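Ondport Repair and Reuse Project
Progress report to the Lisiro Fund, 3 September 2022

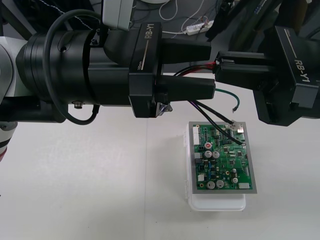

A green circuit board on a white tabletop.

This report covers the period since our last return in March. It follows the headings in the grant agreement.

Collections
Small electrical items are now collected at two sites, the library in Ondport and the village hall in Flomach. The Flomach site opened later than planned, as the hall roof needed work and we could not use the side room until it was finished. Residents can leave kettles, radios, lamps, toasters and similar items during normal opening hours. We do not take fridges, televisions or anything with a petrol engine, and the signs at both sites have been changed to say so more clearly.

In this period we took in over 500 items. Of these, 445 have been sorted and given a result. The rest are in the store at Amundsen Road and will be dealt with in the next quarter. Most of the backlog is vacuum cleaners, which take up a lot of shelf space and are slow to clean.

Repairs
The most common faults were broken switches, blown fuses and worn leads. Spare parts for older radios remain hard to find. We have started keeping useful parts from items that cannot be mended, and these are stored in labelled drawers by type. All repaired items are safety tested before they leave the store.

Reuse
Mended goods go first to households on the council's furniture scheme. What is left is sold at the Saturday-free stall in the library foyer at low prices. Lamps and radios sell quickly. Toasters do not, and we may stop taking them over the winter.

Training
We ran six evening classes on basic household repairs. All were full apart from the last, which fell in the school holidays. People asked for a class on sewing machines and we are looking for someone to teach it.

Spending
Spending is within budget. Van hire cost more than expected because of fuel prices. Less was spent on printing, and we ask the Fund's permission to move that money to the van line.

Next period
Clear the backlog at Amundsen Road. Agree winter opening hours with the hall in Flomach. Replace the store's second test meter, which is due for renewal.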